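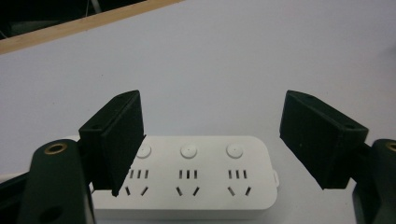

Linnea Myklebust says she had stopped to plug in her heater at the same time as her kettle, and for three winters she simply accepted it. She is one of the tenants in Sandberg whose homes will be rewired under a new program announced by Tiston Housing Cooperative.

Last updated: 22/05/2022
Reading time: 2 minutes

TISTON TO RENEW THE WIRING IN 467 OLDER HOMES

Tiston Housing Cooperative will renew the electrical wiring in 467 rental homes in the neighbourhood of Sandberg. The work follows a survey of tenants which was finished in April, and to which 695 persons replied. The most common complaint was too few wall outlets, especially in kitchens and in bedrooms which are now used also as home offices.

The buildings were made for a time when a family owned a radio, a lamp and perhaps a refrigerator. Many of the flats still have only one outlet per room, and the fuse boxes are of the old type. Each home will receive a modern panel with safety switches, new cable to the kitchen, and 10 additional outlets. The tenant may choose the placing of four of them.

"We have asked people to be careful for many years, and they were careful," said Stella Barasa, program manager at Tiston. "Now it is our turn to do the part which a tenant cannot do alone."

The electrical work will be carried out by Torulis, which has its workshop in the same neighbourhood. In an ordinary flat the work takes two days, and the power will be off during working hours only. Tenants who work from home, or who depend on medical equipment, can borrow a furnished flat on the ground floor of the Relovport building during this time.

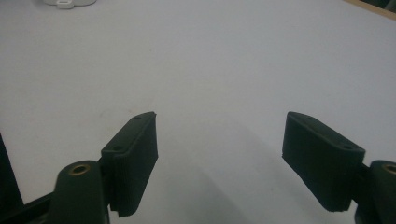

Tabletop. Photo: Tiston Housing Cooperative.

Rents will not be raised because of the program. The cost is paid from the maintenance fund, to which the members agreed at their last general meeting.

All 3436 members of the cooperative will receive a letter with the order of the buildings. Tenants in the first buildings will also get a visit from an electrician, who marks the places of the new outlets together with them. Furniture should be moved one metre from the walls before the work begins. Those who need help with this can tell it at the visit, at no charge.

Media enquiries: Stella Barasa, Tiston Housing Cooperative, Sandberg office.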